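# Household Care Bulletin: Hanging, Airing and Tidying, with Notes on What Machines Can Do

Issued by the Senolthorpe Household Advice Service, Jul 11, 2019

Readers write to the Service each month to ask whether a machine can yet be trusted with the ordinary work of a home. The short answer remains that a few chores are well within reach, several are possible under favorable conditions, and a good many are still best done by hand. This page gives the usual advice for clothes storage and for small items kept in baskets. Each section closes with a note on automation, prepared by Zawadi Kirui of our home equipment desk.

The advice applies equally to households that own no machine more advanced than a dishwasher.

## Clothes on hooks and hangers

A narrow compartment can serve a household well if it is not overfilled. Members who store clothing in lockers, hall closets or tall cabinets should observe the following.

- Leave open space between garments. Air must be able to pass on both sides of the cloth.
- Put heavier items, such as jackets and overshirts, on one side and light items on the other.
- Set the shoulders of the garment squarely on the hanger before placing it on the hook. A collar that is bunched at the start will stay bunched.
- Turn all hanger hooks the same way where a rail is used. Where single wall hooks are used, one hanger to a hook is the rule.
- Do not hang knitted garments. Fold them and store them flat.
- Thin wire hangers are acceptable for shirts and T-shirts. Coats deserve a shaped hanger with broad shoulders.
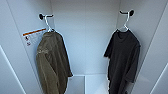
*An olive jacket and a black T-shirt on wire hangers, one to each side wall.*

Wall hooks should be checked each January, when winter coats have been pulling on them for some weeks. Grip the hook and press gently downward. If the base moves against the wall, take everything off it and tighten or replace the fixing. Adhesive hooks that have once come loose should be discarded. A second pressing seldom holds.

Wipe the inside walls of a painted compartment with a soft cloth, lukewarm water and a small amount of dish soap. Begin at the top. Dry the corners with particular care and leave the door open for an hour before the clothing is returned. Labels and stickers on the inside walls should be wiped lightly or passed over altogether.

### Can a machine do it?

In part. Taking a hanger from a hook is a reasonable task for current equipment, provided that the hanger is easy to see and has room about it. Thin wire presents a difficulty to many vision systems, and white wire against a white wall more so. Dark hooks on a pale wall are a help, and members who are fitting out a closet may wish to choose them for the benefit of older family members as well.

Putting a garment on a hanger is a different matter. Cloth does not keep its shape. A sleeve that was in one place a moment ago will be somewhere else once the collar is lifted, and a machine must find it again. In the trials reported to us by the Trullberg Home Laboratory, a single-arm machine was asked to hang short-sleeved shirts that had been laid flat in advance. It completed 200 of 299 attempts without assistance. The laboratory did not attempt shirts taken directly from a laundry pile, and we have not seen a result for that task which we would care to repeat to members.

Our advice is therefore to regard hanging as a chore for people. Moving clothes that are already on hangers may reasonably be tried by machine where the owner is at hand.

## Baskets, dishes and small items

Woven baskets are a sensible way to keep small things together, and they are often the first place where order breaks down. The usual cause is that dishes, packets and loose items are put in together and then forgotten.

1. **Empty the basket fully.** Turn it over outdoors or above a sink and tap the base. Crumbs lodge in the weave and will attract insects.

2. **Brush, then wipe.** Use a dry, soft brush along the direction of the weave. Follow with a damp cloth. Wicker should never be soaked. Let it dry in the shade, as strong sun makes it brittle.

3. **Sort by weight.** Ceramic bowls and cups go in first and should rest on the base. Packets stand upright along the side where they can be read. Nothing should be stored beneath a bowl, since it will be crushed or simply missed.

4. **Do not nest cups in bowls for carrying.** A small cup set inside a wide bowl saves space on a shelf. In a basket that is to be moved, it will slide and may chip the glaze. Place a folded napkin between the two if they must travel together.

5. **Keep the rim clear.** Nothing should project over the edge of a basket that is kept beside a cabinet, a panel or a passage where people walk.

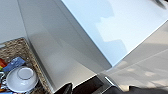

### Can a machine do it?

Here the picture is mixed. Sorting rigid items of known shape is among the better-developed household skills. Boxes, bottles and upright cups give little trouble in good light. Packets are harder, as they bend when held and their printed faces may be partly hidden. Glossy surfaces near the work can also mislead a camera through reflections and shadows.

The difficulty with a basket is chiefly one of room. A person slides two fingers between the bowl and the wicker without a thought. A gripper needs clearance on both sides of whatever it is to lift, and close to a rim that clearance may not exist. Mrs. Kirui visited the Rugemalira test kitchen this spring and observed that the operators there move dishes toward the middle of the basket before a run begins. She considers this fair practice in a test. Members should nevertheless bear it in mind when they read a success rate, for their own baskets will not have been arranged beforehand.

A shallow dish is commonly gripped by its rim, with one finger inside and one outside. This works with sturdy tableware. It is not advised for thin glazed pieces, for anything with a crack, or for a bowl that has another object in it.

## Preparing a home for automatic help

Members who are considering a trial, or who have been offered one through an employer or housing association, are advised to make a few changes first. Most would improve the home in any case.

- Fit even lighting inside closets and under shelves. Deep shadow is a common cause of failed attempts.
- Give each frequently used item one place, and mark that place if several people share the space.
- Keep floors clear for the full width of the machine, with allowance for turning.
- Remove glassware, medicines and sharp tools from the area in which the machine will work.
- Learn where the stop button is and see that every adult in the home has pressed it once.
- Ask in writing who will repair or replace items that are broken.

The last point is often neglected. The agreement used in the Allska housing trial ran to 39 clauses, of which only one concerned breakage, and that one placed the cost on the tenant. We have asked for it to be revised.

## A note on time

Members frequently ask whether such a machine saves labor. The Trullberg Home Laboratory kept a log of 1,080 minutes of supervised household work, covering hangers, tableware and the clearing of counters. The larger part of that time went to waiting, resetting objects and repeating attempts. A person present in the room could have finished the same chores well before lunch.

We would not discourage interest on that account. Slow help may still be worth having for those who find it painful to reach a high hook or to bend to a low basket, and speed matters less when the work is done overnight or while the family is out. Unattended work should, however, be limited to soft or unbreakable items until the maker can show a record of safe operation in homes of an ordinary kind.

Questions on clothing care should be directed to the textile desk. Questions on equipment should be marked for the attention of Zawadi Kirui and should state the kind of chore, the size of the space and whether there are children or pets in the home. Photographs are welcome but cannot be returned — please keep a copy.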